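Blog health check — Losine
Checked 2022-05-14, Sernidora theme

1. Links in the menu: all 186 posts open. Pass.
2. Share buttons: 5 shown, one leads to a closed page. Fix. 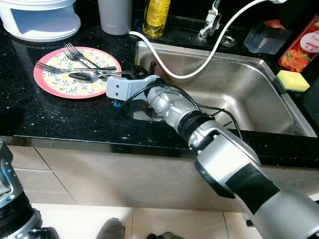
Gurnau asked whether the dead button could just be hidden until August, as hardly any readers use it. Agreed — hidden, not deleted.

3. Subscribe box: works on a phone, too small on a tablet. Confirmation email arrives. Pass with comment.
4. Comment form: spam filter is on. Over 300 held comments need clearing.
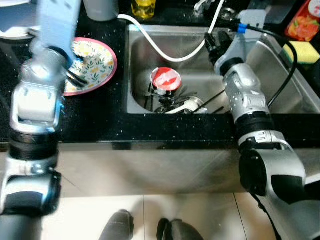 Clear the oldest first, and keep any with a real question in them.

5. Backups: Xaba plug-in keeps the last 10 copies. Test restore not done.

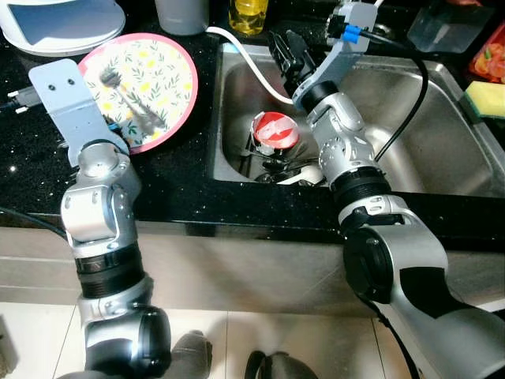
Do the restore on the spare site before updating the theme.

6. Admin passwords: changed. Old guest login still active — remove.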